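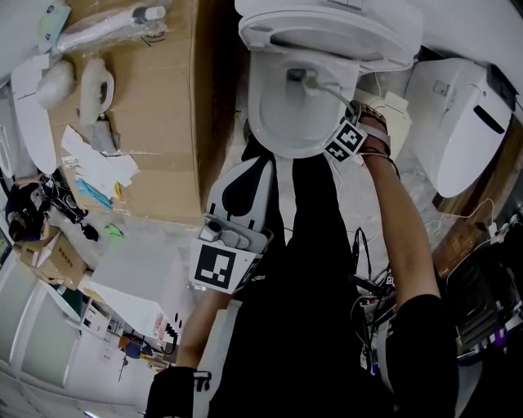
Clodon tablet stuck at 11% after the update: my full log (SOLVED!)

Search this site
Type your keyword and press enter

Opened: October 9, 2019
Device: Clodon 10-inch tablet, bought new in June
Status: fixed, and I'm over the moon

Right, so I love this tablet. I use it for everything, recipes, football, drawing on the train, and when the new system update came up I pressed Install before I'd even finished reading what was in it. New home screen! Split view! Then the bar got to 11% and sat there.

What I tried first

1. Left it alone for a whole evening on the charger. Still 11%.
2. Held the power button until it restarted. It came back to the old system with all my things in place (phew) and offered me the update again. Same result, 11% and no further.
3. Swapped the wifi for my phone's hotspot. No change, and I used up a lovely chunk of my data finding that out.
4. Took the memory card out. This one got me excited, as the bar jumped to 14%, but then it stopped again.

What the message said

On the fourth go I finally got an actual message: "Update could not be unpacked." No code with it. I had 3000 MB free according to the storage page, and the update page only asks for 1000 MB, so I'd ruled out space on day one. That was my mistake!

I wrote to Clodon support and Roos Mulder answered the same afternoon. She explained that the figure on the update page is the download only. The tablet then has to unpack it next to the old system, and that takes a good deal more. Deleting photos hadn't helped me much because the gallery keeps them in its bin until you empty it.

The fix

1. Open the gallery, go to Bin, and choose Empty. Do the same in the Mandik notes app if you have it, mine was full of old sketches.
2. Settings, Storage, Cached files, Clear.
3. Settings, Update, the three dots, Remove downloaded file. Don't skip this! The half-finished download stays there otherwise and it will keep trying to use it.
4. Restart, plug in, leave the memory card out.
5. Start the update again.

It went straight past 14% and I did a little cheer in the kitchen. The new home screen is gorgeous, and split view with the keyboard attached is so much better than I'd hoped. My Boersma stylus needed pairing again afterwards, but the side button works now, which it never did before.

Still open: the clock widget shows the wrong town. I've asked Roos and will add her answer.

Comments

Gromine: Step 3 did it for me, thank you!! Had been stuck since the weekend.

pixelpat: Mine stops at 14% even with the bin emptied. Card is still in though, will try without.

pixelpat: OK it was the card. Split view is brilliant.

tab_fan: Does the battery last as long as before?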